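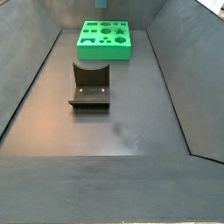

About Evside

Evside helps small manufacturers and technical schools plan and buy automation equipment. We do not sell robots and take no commission from those who do. Clients pay a fixed fee and receive a written specification, a budget and a ranked list of quotes.

Most projects start with the part, the bin it sits in and the fixture that holds it. These items are cheap next to an arm, but they decide which arm is needed. We ask clients to settle them before requesting quotes.

A standard budget covers 4 headings: equipment, tooling, installation and upkeep. Spare fixtures and foam inserts go under tooling. Training goes under installation – a line often missing from vendor quotes.

Our office is in Quintanilla, with a test room in Suldale where clients can try bins and fixtures before ordering. Ralodetti, our planning worksheet, is free to download. It handles up to 150 line items and was last revised 6/21/19.

Planning work usually takes 42 working days from first visit to final report. Schools buying on a fall budget should contact us by April.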